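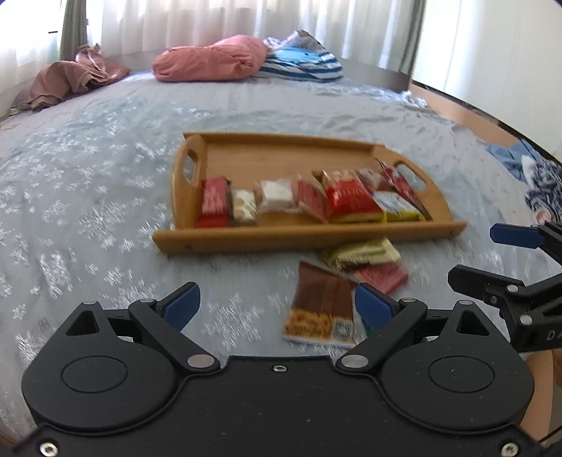
Section 5. Training the tray chore

5.1 What the machine can do today

Please read this part before you promise anything to the family. Driren can learn one chore well if the place stays nearly the same. At present it can pick wrapped snacks and put them in a tray, and it can take them out again. It can not yet carry a full tray to another room, make a bed or fold clothes. Cárdenas, the chore planner in the Driren software, will show these chores in gray, and they can not be selected.

In our Mokbridge test the tray chore was tried 238 times after training. Stiff packets went well. Thin bags with much air inside were dropped most often, and small candies were sometimes picked two at a time.

5.2 Before you start

1. Choose a tray with a raised edge. Put it on a table or on a bed with the sheet pulled tight.
2. Put the snacks in the tray. Mix the sizes and the materials.
3. Open the curtains or switch on the lamp, and keep the same light until the session is finished.
4. Charge both hand-held grippers. The lamp on the charger becomes green.

Note: A soft bed is more difficult than a table. The tray sinks a little when it is pushed, and the height which the machine has learned is then wrong.

Caution: Do not use glass, open food or anything with a sharp point.

5.3 Recording the movements

1. Take one gripper in each hand and press Start in Cárdenas.
2. Bring the open fingers over one packet, one finger on each side.
3. Close slowly. Stop when the packet is held. Do not crush it.
4. Lift the packet over the edge of the tray, put it down and open the fingers fully.
5. Repeat with another packet. Change the order every time.
6. Press Stop after each group. You need over 2,000 good movements before the chore can be switched on.

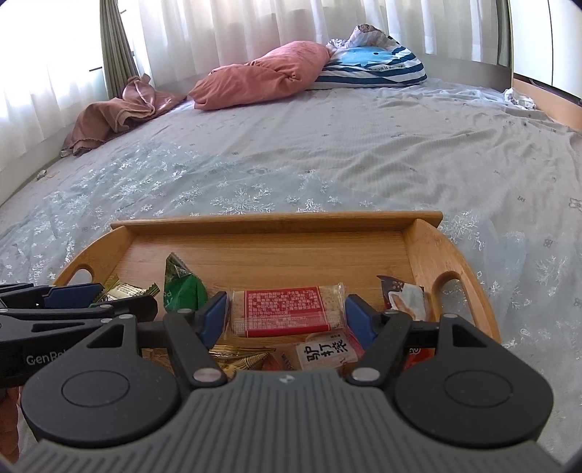
A reader of the earlier edition, Vuravari, wrote to us that this number is too high for a normal home: "I stopped at 3,347 because I did not trust the machine, and it still can not take a flat packet from under another one. My daughter clears the tray in one minute. For whom is this chore?"

We have kept the number. For flat packets which lie under others, please see 5.4.

5.4 Packets on top of each other

1. Record the upper packet first and put it outside the tray.
2. Record the lower packet from its short side.
3. If the fingers slip, delete this movement. Do not correct it with your hand while the recording is on.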